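Sim-to-Real Placement Checks with Randomized Tabletops: Project Report

Search this site Enter keywords Go 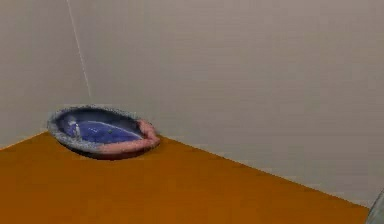
4 min read

Na-rae Yeon, Brirkbridge robotics course, February 2021

My project asked whether a small network trained only on rendered images can find a dish on a table well enough for an arm to set something in it. I used the Civo simulator and changed the table color, the wall shade and the dish position for every episode. The render in this report has the orange table, with the oval dish near the back corner and a small white object standing in its blue bowl.

The training set had 1037 episodes. I held back 65 for testing and did not look at them until the end. The network takes one low-resolution image and gives the dish center in table coordinates. I trained it 3 times with different seeds and kept all of the runs.

Of the 65 test episodes, 27 missed by more than my limit. Most of those misses had the dish close to a wall. My sampling script, Ham, picked positions from the middle of the table far too often, so corner placements were rare in training. I found this late and only had time to fix the script, and the network has not been retrained.

Next I would rerun with even sampling and then try the Druvex arm in the lab. The code and the test list are in the course folder.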